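Economic Botany, Unit 3: Fruits from Cacti
Handout to go with the second lecture
Notes by Encarnación Prieto, 07/07/2021

Please read this before the practical, and bring it with you. I've left wide margins in the printed copy so you can scribble in them — do!

Why cacti?

Most of us meet cacti as pot plants, so it comes as a surprise that the family feeds people over a huge part of the world. Prickly pear (Opuntia) is the old favourite. The ones I want to get you excited about today are the climbing cacti, Selenicereus and its relatives, which give us dragon fruit, also sold as pitaya. You'll find the older name Hylocereus in plenty of books and papers, and both are fine in your essays as long as you stick to one.

How the plant grows

Forget the desert for a moment. These are forest plants from Mexico, Central America and northern South America, and they scramble up trees and rocks using roots that sprout from the stem. The stem usually has three ribs and does the work that leaves do elsewhere. Growers train it up a post and let the branches tumble over the top like an umbrella.

Like other cacti, they open their pores at night to take in carbon dioxide, store it as acid and use it the next day with the pores shut (CAM, from lecture one). It saves a wonderful amount of water!

Flowers

The flowers are enormous, white and scented, and each one opens for a single night. In the wild, moths and bats do the pollinating. Many kinds can't set fruit with their own pollen, which is why growers go out after dark with a paintbrush and a pot of pollen from another variety. I did this for a week one August and have never been so tired or so happy.

The fruit

Botanically it's a berry. The flaps on the outside are bracts, and the skin comes partly from stem tissue wrapped round the ovary — a lovely thing to see if you cut one lengthways. Colour comes from betalains, the same group of pigments found in beetroot. Betalains and anthocyanins don't turn up together in one plant, and this always comes up in the exam, so learn it.

Our class plots

Bullinness has 400 posts and Plurkach has 221. We use the two Bullinness varieties, Sulemana and Tremel, for the crossing exercise. Seed packets are filed under accession 2453, bottom drawer, and please put them back in order.

For the practical

Read the section on CAM again and draw the life of one flower from bud to ripe berry, with labels. Bring a hand lens if you own one. We'll taste at the end, so tell me beforehand about any allergies.

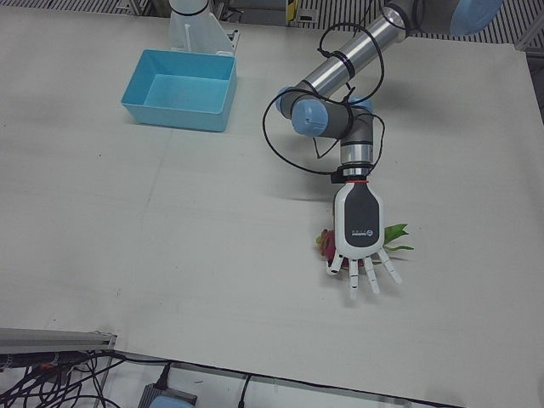
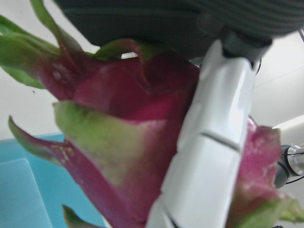

Second picture: dragon fruit, showing the deep pink skin.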